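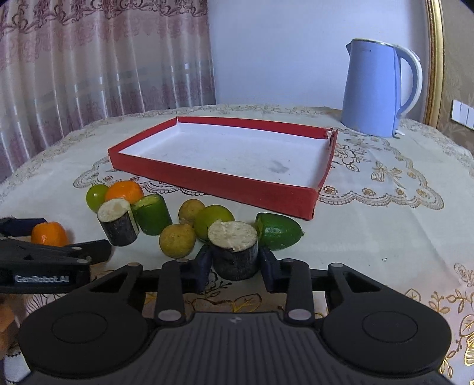 Seraina Grabner wanted to know why a lime and a tangerine smell so much alike when they are different colors. It is a good question, and many young readers of the Kesside children's pages have sent in one like it.

Limes, oranges and tangerines belong to one family of plants, called citrus. Their peel holds tiny pockets of oil. When a person scratches the peel, the pockets break and the smell escapes into the air. Each fruit has its own mix of oils – but many of the oils are shared.

Color is a separate matter. Most limes are picked while they are green. If a lime stays on the tree, it may slowly turn yellow.

A log is also part of a plant. The dark layer on the outside is bark, and it protects the tree much as peel protects a fruit. The pale part inside is wood, which carries water up from the roots.

Readers may try the following at home with an adult:
Place a lime, an orange and a piece of wood on a tray.
Close your eyes and ask the adult to hold up one at a time.
Smell each one and say its name.
Scratch the peel gently with a fingernail and smell again.

Wash your hands afterward. Citrus oil can sting the eyes.

90 shares
3 comments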